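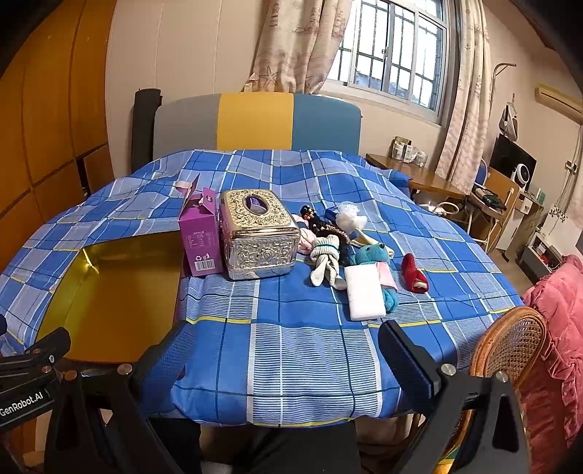

*Household items and soft toys set out on a blue plaid sheet.*

## Condition Reports Should Be Written for the Buyer

The trade in antique and estate jewelry depends on description. A collector in one city commits a considerable sum to a ring held in another, relying on a few photographs and a paragraph of text. It is the view of this column that the paragraph is too often inadequate, and that sellers should accept a common minimum standard for it.

Consider the word "restored." In the November catalog issued by Flosgate, 203 lots of rings, bracelets and lockets were offered, and 46 carried that word with no further detail. A restored ring may have had one worn prong rebuilt. It may also have received a new shank, a replacement center stone and a fresh coat of rhodium over metal that was never plated when it left the workshop. These are very different objects, and they should command very different prices.

Mavis Whitlock, who reviewed the catalog for the Laaksonen collection, has argued that any replaced stone should be named, measured and dated as closely as the evidence permits. We agree. We would add resizing, laser repair and the removal of engraved inscriptions, the last of which is seldom disclosed and can never be undone.

Dealers raise a fair objection. Paavo Rissanen of Trevatent has pointed out that a full bench examination costs $50 per piece, and that small sellers cannot absorb this on a silver locket priced at $198. The cost is real. A seller who has not examined a piece under magnification may still say so in plain terms, and that sentence costs nothing to print.

Some houses already do better. Posunine lists repairs in a separate line beneath each entry and states whether the hallmarks are complete, rubbed or absent. Its entries are longer and less elegant than those of its competitors. A buyer can use them.

Trade bodies should adopt a similar form before the next round of fairs, and should require it first for pieces containing colored stones, where undisclosed replacement does the greatest harm to value.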